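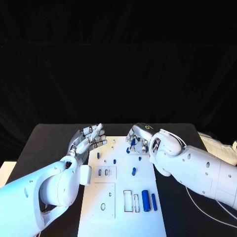
Black is the hardest color to buy. Ask anybody who hangs cloth for a living. There are blue blacks and brown blacks, blacks that go green after a summer near a window, blacks that look fine on the roll and turn to charcoal the minute a lamp comes up. Hang a good one behind a dark table and the folds nearly go away, a few faint creases running down and then nothing, no wall, and a white board on the tabletop suddenly looks like the brightest thing in the building. Hang a bad one and all you see is curtain.

I went up to Salem in November to spend a day at Skusten, which sews stage drapes and not a lot else. Two rooms over a tire place. You smell rubber on the stairs and then, at the top, wool. The cutting room has the long table and the good windows. The other room is storage, and storage means black. Bolts to the ceiling. I put a hand out for the light switch and got velour.

The morning's job was for the Walley, a small playhouse whose old drapes had been up through three roofs and one flood. A full set of blacks: legs, borders, a traveler that splits at center. The old ones had come in for measuring and were piled by the door, stiff along the bottom where the water had been. Somebody had patched them with what looked like coat lining. Somebody else had patched the patches. Nice work, some of it.

Cloth first. The Walley had asked for wool serge, then seen the price, then asked about cotton. This is how it always goes, I was told. Serge drinks light and hangs like a dead weight, lovely stuff, and moths adore it. Cotton velour is deeper still, if the nap runs the right way, and a magnet for every thread and sawdust crumb in the county. Synthetic is cheaper and washes. It also has a shine. Not much of one. Enough that a lamp from the side will find it.

About the nap. Run your palm down velour and it goes smooth and pale, run it up and it goes rough and dark. For stage black you want the dark way, so the pile points up and the light falls into it. Every panel the same direction. Every one. Turn a single width upside down and you won't notice on the table, or on the floor, and then it goes up in the air and there's a gray stripe the height of the stage. Skusten chalks an arrow on the back of each piece as it comes off the roll. I saw one get chalked twice, to be safe.

Then fullness, which is the bit customers argue with. Cloth sewn flat looks like a bedsheet. So you buy more than the opening needs and pleat the extra into the top, and the folds make shadows, and shadow is free black. The Walley went flat on its borders and pleated on the legs. Sensible. Money again.

Lunch was soup from downstairs. The tire place has a kitchen, dont ask me.

Afternoon, the sewing. The machine they like best is a Dindetti, older than the shop, bought out of a sail loft and painted a hospital green. It goes through webbing, four layers of velour and occasionally a fingernail. Jute webbing across the top, grommets punched through it, a tie line knotted in each. A pocket along the bottom for chain. The chain matters more than I'd have thought — without it the hem kicks every time an actor walks by, and you get a ripple that goes right up to the batten and takes the audience with it.

Dye lots, too. Two bolts with the same name and number on the tag can come from different vats and sit side by side like strangers. The order for the Walley ran to 159 yards and had to come from one lot, and the mill was 20 yards short. Three phone calls. A wait. The rest turned up from a warehouse that had forgotten it owned any.

And flame treatment, certificates, a little sewn-in label with the date. Cotton has to be redone after washing becuase water takes the salts out, so mostly people don't wash it. They vacuum. They brush. They fold it good side in and put it in a hamper and never, ever, on a bare floor.

How long does a set last? I got 30 years as an answer, and then a look at the pile by the door, and a shrug. Depends on the roof.

Past four the windows went and somebody put on the work lights. First leg for the Walley was up on the test pipe by then, chained and tied. I walked to the far end of the room to look at it. Pleats at the top, then lower down just dark. There was a bit of white lint at knee height and I could see it from the stairs. A hand came round the edge with a piece of tape and took it off.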